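From: Ingrid Lyons
To: miseva-users
Subject: Re: Planner goes through the folded posture near the island

Hello Priya, hello all,

Thank you for the log and for the scene file. I could load both without changes, and I get the same behaviour as you on my machine, so at least we can stop suspecting your installation. My answers are between your paragraphs.

Priya Dvorak wrote:

> Since the October update of Miseva our reach tasks on the kitchen island take
> much longer to plan, and the result is often ugly. The arm folds itself almost
> double before the hand comes over the marble. With the previous version and
> the same seed it came in with the elbow high and was done.

I ran your task file 90 times with the new version and counted the postures at the end of the approach. In 47 runs the arm was in the folded branch. With the old version and the same seeds it was 7. So it is a real change and you are right to complain.

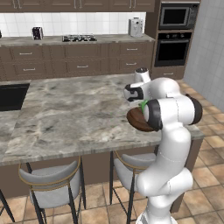
Is the folded posture in collision with the countertop?

According to the checker it is free, but the smallest distance between a link and the counter rim is much lower than in the elbow-high solution, and this is where the planning time goes. The local planner tries many short segments in that narrow region and throws most of them away.

> I first thought that the inverse kinematics was broken, but when I call the
> solver alone it gives me good answers. Only inside the full pipeline I get the
> bad ones.

This was the most useful sentence in your mail, because it told me where to look. The solver returns the same set of solutions as before. What changed is the order in which they are handed to the planner. Before the update they were sorted by joint distance from the start posture. Now they are sorted by the cost function of the task, and if the task does not define one, the list is left unsorted. Your task file does not define one. The planner then accepts the first goal that is free of collision, and it does not look at the others.

I think the change itself is reasonable, but the fallback is bad. It should go back to joint distance when there is no cost. It should also print a warning, and at the moment it prints nothing at any level of verbosity. I have written a small patch for it and will send it for review on Tuesday, when I have finished the test.

> Brikmont says that we should simply move the base of the robot away from the
> island. We would prefer not to, because all our recorded starts use this
> base position.

I agree with you. Moving the base would hide the problem for this one kitchen, and you would have to generate all the starts again. I tried it anyway with a larger gap and the number of folded solutions did go down, but they did not disappear, and some targets at the far side of the counter were then out of reach.

Until the patch is in, please add this to your task file:

```yaml
goal_selection:
 cost: joint_distance
 max_candidates: 3
 clearance_weight: 0.0
```

The value of `max_candidates` is a compromise. With a bigger value the choice is a little better, but each candidate is checked for collision before the ranking, and in a kitchen scene this is not cheap. Leave `clearance_weight` at zero for the moment. It uses the distance field, and the distance field has its own problem, see the next point.

> One more thing. The object that we want to grasp stands near the end of the
> counter and overhangs a bit. Sometimes the planner says that the grasp is
> blocked, sometimes not, for exactly the same pose.

This I can explain only in part. The collision shape of an object is rebuilt from the segmented point cloud when the setting `use_perceived_shape` is on, and in your file it is on. If a link of the arm stands between the camera and the object, part of the points is missing, and the hull becomes smaller or moves to one side. So the pose is the same, but the shape is not the same. In a simulated kitchen you have the true mesh, and for debugging the planner I would switch the setting off. When the planning is good again you can switch it on, and then we know that what is left belongs to perception.

There is a second possible cause. Amundsen caches the distance field per scene and does not always notice that an object was moved by less than one cell. I could not reproduce this with your file, so please take it only as a suspicion. If you want to exclude it, clear the cache between two runs:

```
pikum scene clear-cache --scene kitchen_island
pikum plan --task reach_island.yaml --verbose
```

> Should I open two tickets or one?

Two, please - one for the order of the goals and one for the grasp that is sometimes blocked. In the first you can paste my numbers. In the second I would like to have the point cloud from one good run and one bad run, stored just before the planner is called. The option is `--dump-perception`, and the files become large, so do not attach them to a mail to this list.

If somebody else on the list has reach tasks without a cost function, I would be glad to know if you see the same thing, also with other arms. I have only tested with this one, and a shorter arm may not have the folded branch at all.

With kind regards,
Ingrid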